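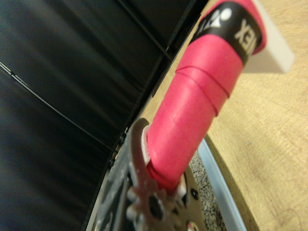 Pink grip, round two

Quick one tonight because I've got to be out the door for club soon and haven't found my other shoe.

So the racquet. Pink overgrip is on, matte one with a bit of fuzz to it, black Yonex band up the end to finish it. I'm calling it pink. My daughter calls it red. In the shop light it was pink, at home under the lamp she has a point. Moving on.

Background for anyone who hasn't been following along (hi Mum): I took up badminton again in November after a very long gap, and have spent most of the time since then fiddling with grips instead of practising my backhand. The old wrap on this one was a shocker. Grey where it used to be white, gone shiny under the thumb. I'd been putting up with it all summer and then Renji Hattori borrowed it for one game, handed it back and wiped his palm on his shorts. Didn't say a word. Fair enough.

What I did, more or less

Peeled off the old stuff. It came away in crumbs, which went all over the kitchen bench, and the gum underneath needed a wipe with metho on a rag. Let it dry, had a cuppa.

Then started from the butt end. Right-hander, so you go the way that tightens when you swing, and I always have to stop and mime it like an idiot. First go I had it backwards. Undid it. Second go the overlaps were all over the place, fat ones near the bottom and hardly any at the top. Undid that too. The tape will forgive you a couple of times before the sticky backing gets sulky.

Third go was the keeper. Pull firm, not so hard it goes thin, and keep the angle the same the whole way. I like a small overlap, you get that little ridge under your fingers and it helps me know where my hand is without looking. Sabina Štěpánek at club does hers with next to no ridge, smooth as a broom handle, and she beats me every single week so maybe listen to her.

Cut the end on a slant, finishing tape round it, done. Took me 19 minutes including the two stuff ups. The bloke at Lidley Sports says he can do one while he's on the phone.

Money bit

I bought the roll at Lidley, and yes you can get them cheaper online if you buy the box of 50, but what am I going to do with 50 grips. (Sadao Tanabe did buy the box. He's been handing them out like lollies. I should've just asked him.)

Things I'd do differently: wash my hands first. Put newspaper down. Have the finishing tape ready and not stuck to the bottom of the fruit bowl where I found it eventualy.

Also I'd check the length before starting. I had a decent bit left over at the end, which means I could have overlapped more, and on a racquet with a fat handle you'd want the reverse worry. Renji Onishi has big mitts and puts two layers on, one over the other. Tried his once and it felt like holding a rolling pin.

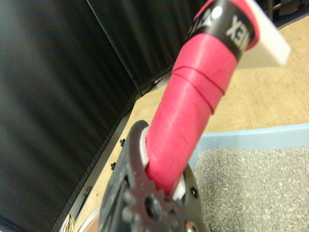 How often should you change an overgrip?

Depends how much you sweat and how often you play. I'm on court twice a week and I'd say swap it every month or so over summer, longer when it's cold. If it's gone slick or it's coming up at the edges, it's had it. Don't do what I did and leave it untill somebody wipes their hand on their shorts.

Still to do: the spare racquet, which has a towel grip on it from I don't know when, and the kids' ones. Strings too at some point, the spare sounds like a tennis ball in a sock. That one's going to the shop, I'm not touching strings.

Found the shoe. It was in the car. Off to Stoston, will report back on whether the backhand has improved – it won't have.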